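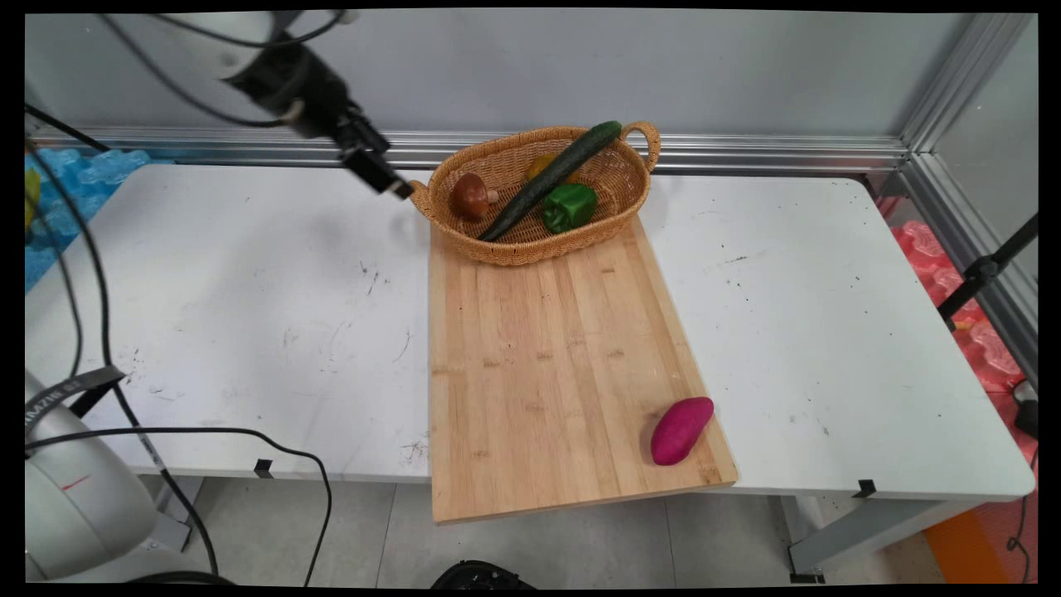
Getting Rid of Old Medicines and Kitchen Chemicals at Home

Posted Oct 8, 2026 in Household Tips

Most homes have a shelf of expired pills, half-used creams and cleaners from two apartments ago. These notes cover what to do with the usual items. Rules differ by town, so check with your own waste office for anything that doesn't fit.

Sorting first

Clear a flat surface away from food and put down newspaper. Take everything out of the cabinet and make one group for medicines, one for sharps, one for cleaners and one for batteries and thermometers. Keep products in the containers they came in. Never pour leftovers together to save space, especially bleach with anything containing ammonia or acid.

Pills and capsules

A take-back box is the best choice. Many pharmacies have one, and so do a lot of police stations. The Wallin pharmacy counter takes pills in any closed container, and Prallow wants them in a sealed clear bag. Scratch out your name and the prescription number before recycling the empty bottle.

If you can't get to a box, read the leaflet. A few strong painkillers are on a short flush list and will say so. Everything else can go in the trash this way:

1. Tip the pills into a zip bag without crushing them.
2. Add used coffee grounds or cat litter, enough to cover them.
3. Close the bag and put it inside a second container with a lid.
4. Put it out on collection day, so it doesn't sit where children or pets can reach it.

Liquids and creams

Cough syrup can be mixed with litter the same way. Leave creams in the tube with the cap on. Don't put either one down the sink.
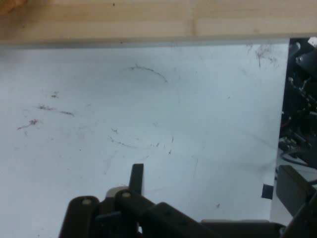 Inhalers are a separate case. The canister is under pressure and can burst if it is punctured or heated, so keep it out of the trash until you have asked the pharmacy or the waste office.

Needles and lancets

Use a proper sharps container or a heavy laundry detergent bottle with a screw cap. Stop when it is three-quarters full, tape the cap and label it. Loose needles should never go in a bag or in the recycling. Farkton does not accept sharps in household trash at all. The drop-off is at the Flastberg transfer station, with a limit of 2 containers per visit.

Mercury thermometers

Put an unbroken one in a jar with a lid and take it to the hazardous waste counter. If one breaks, keep people and pets out of the room, open a window and don't vacuum or sweep.

How often

Go through the cabinet every 6 months. August works well for one of the rounds, before the school year and cold season fill the shelf again.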